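合租厨房里四个人口味差太多，大家是怎么分着做饭的？
分类：生活 > 合租 > 做饭与采购
提问者：Areeba Chaudhry
浏览 722 次　回答 3 个

先交代一下情况。我五月刚搬到Tovside这边，跟另外三个人合租，两室一厅隔成四间那种，厨房公用。房子本身挺好的，窗户朝南，楼下就有菜场，我当时看房十分钟就定了。结果住进来才发现最大的麻烦是吃饭。

我自己特别能吃辣，从小家里炒什么都先扔一把干辣椒下去。另外三个人呢，一个完全不吃辣，闻到呛锅的味道就咳；一个嘴上说能吃一点，其实吃两口就去倒水；还有一个最近胃不好，医生让清淡。我们最开始说好一起做饭，轮流掌勺，菜钱平摊，觉得这样省钱又热闹嘛。第一个月做下来，每个人都有点憋屈。轮到我做，我不敢放辣椒，炒出来的菜自己吃着没劲；轮到别人做，水煮青菜加蒸蛋，连着吃三天，我半夜起来泡面。

菜钱也开始有点说不清。上个月公共账上一共花了2000，胃不好的那位有一半时间没在家吃，按理说不该摊那么多，可是她自己不提，我们也不好意思主动算。还有油，我炒菜费油，这个我承认……

现在有人提议干脆散伙，各做各的。可是厨房只有两个灶眼，冰箱也就那么大，四个人各买各的葱姜蒜，想想都头疼。再说我其实挺喜欢大家坐一块儿吃饭的，散了有点可惜。

想问问有经验的朋友：
口味差这么多，还能一起做饭吗？具体怎么操作？
菜钱怎么摊比较不伤感情？
呛锅的味道怎么处理，我们的油烟机就是个摆设，房东说暂时不换。

先谢谢大家！

回答一
Parveen Qureshi　赞同 217

哈哈看你写半夜泡面我笑出声，我们家当年一模一样。我前前后后合租了六年，换过三拨室友，说说我们后来固定下来的做法吧，你挑着用。

一句话就是：锅里不放辣，辣椒上桌再说。

我知道你们爱吃辣的人听了会翻白眼，说后加的辣跟炒进去的辣是两码事。对，是两码事，我也爱吃辣我懂。但是后加的辣也分好几种，你要是只在桌上摆一瓶辣酱，那吃一周就腻了。我那时候常备的有这么几样：

油泼辣子。自己泼，粗细辣椒面各一半，加点白芝麻，油烧到冒烟以后关火晾一会儿，分三次浇。第一次出香，第二次出色，第三次可以沿着碗边滴一点醋。放冰箱能吃挺久。泼的时候味道也大，挑大家都不在家的时候泼，开窗，一次泼够一个月的。

虎皮青椒或者烤辣椒。用烤箱或者干锅烙都行，撕成条，拌蒜末酱油。这个基本不呛人，我那个不吃辣的室友还能坐在旁边看我做。

泡椒。懒得弄就买现成的，炒完菜从锅里拨出一半，剩下的再扔一勺泡椒翻两下，等于一锅出两个菜。拨出来的那半给不吃辣的，先盛他们的，顺序千万别反！反过来那锅就得洗，洗锅的人会记恨你。

鲜小米辣切圈，泡生抽。这个最省事，饭前五分钟切就行。切完辣椒先洗手，别揉眼睛，我揉过，不想再提。

然后是轮流做饭这件事。我的建议是别一天三顿都绑在一起，只绑晚饭，而且一周绑三四顿就够了。其他时候各吃各的，想吃重口的那几天自己解馋。人一旦有了自己的几顿，对公共那几顿就宽容多了，我说真的，我们改了以后吵嘴少了一大半。

菜谱方面，多做那种"底子清淡、蘸料各管各"的东西。清汤火锅、白切鸡、蒸鱼、凉面、春卷、饺子，全都合适。凉面尤其好，面一煮，黄瓜丝鸡丝一摆，每人自己调汁，胃不好的那位就少放醋和蒜。冬天炖一锅萝卜牛腩，你自己那碗里扔两勺油泼辣子，不比炒菜差。

胃不好的那位你们问问她早上喝不喝粥，我们以前电饭锅预约一锅粥，谁起来谁盛，挺暖和的一件小事。

菜钱我没啥好办法，我们就是糊涂账，反正没打起来。等别人答吧。

回答二
Wajid Sandhu　赞同 94

补充一下算账的部分，楼上那位的糊涂账我不太敢学。

我们住Plaltonitz，也是四个人，用的办法很土：冰箱门上贴一张表，谁在家吃晚饭就在当天那格画个勾。月底总菜钱除以总勾数，得出一个勾多少钱，再乘你自己的勾。不用下软件，也不用谁去开口提醒，数字摆在那里大家都没话讲。米面油盐单独算，四个人平摊，这部分别抠，抠起来没完。你费油的话自己偶尔拎一桶回来就好了，别人心里有数的。

我们每人月初先往公共账里放一笔，用完了再补。肉贵的时候补得勤一点。

油烟的问题。我试过的：
一是锅别烧那么热，干辣椒冷油下锅，小火慢慢炸，颜色一变就把菜倒进去，呛味会小很多。真正呛人的是辣椒糊了。
二是油烟机提前五分钟开，炒完别马上关。滤网拆下来用热水加碱泡一晚上，第二天刷，你会被那盆水吓到。我们那台也说是摆设，刷完吸力明显回来一些。我建议你先刷再去跟房东谈。
三是厨房门关上，窗户只开一条缝，开太大风往屋里灌，味道全跑客厅去了。
四是买个小风扇放窗台上朝外吹。我在一家叫Prirnel的杂货铺买的，很便宜，就是声音有点响。

另外桌子也说一句。你们要是还没有固定的饭桌，弄张圆的。方桌坐四个人总有一碟蘸料够不着，圆桌中间放大家都吃的，辣的靠着你自己那边放，不吃辣的那位筷子伸不过去也就不会误夹。盘子买那种浅浅的白色长方碟，辣椒单独装一碟，一眼就看见。大概就是这种摆法：

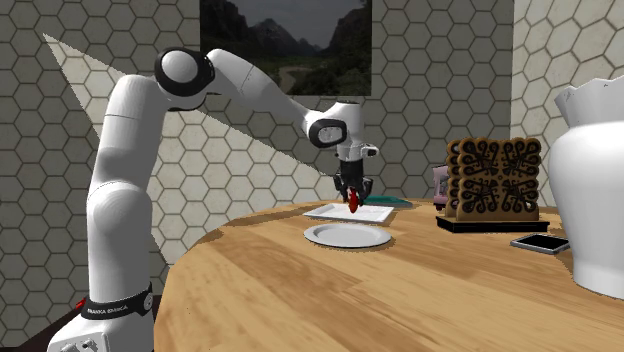 圆木桌配白色长方浅碟，红的那一小个要分开放

桌子不用买贵的，二手的就行，记得量一下厨房到客厅的门宽，我同事Shazia Jadoon那张圆桌腿拆不下来，在走廊里卡了一下午，最后又退回去了。

还有冰箱，一人一层，门上那几格放公用的酱和鸡蛋。葱姜蒜一定公用，这个没得商量，四份葱会烂三份。

回答三
Rukhsana Mirani　赞同 3

散伙吧，各吃各的最清净。我合租两年，一起做饭那半年天天有人不高兴，后来买了个小电煮锅在自己屋里煮面，舒服。（先问房东让不让用，有的不让）

评论

Areeba Chaudhry（提问者）：谢谢各位！画勾那个我今天就去贴，胃不好的室友听了立刻说好，看来她早就想算了……滤网也拆了，现在泡着，水已经是咖啡色的。油泼辣子想问一下Parveen，辣椒面大概放多少，一碗还是半碗？

Parveen Qureshi：看你碗多大呀！我是用吃饭的小碗，辣椒面装到三分之一，油浇下去会涨起来，别装满，会溢。

Wajid Sandhu：滤网泡完多冲两遍，碱水伤手，戴手套。

Areeba Chaudhry（提问者）：晚了，已经徒手摸过了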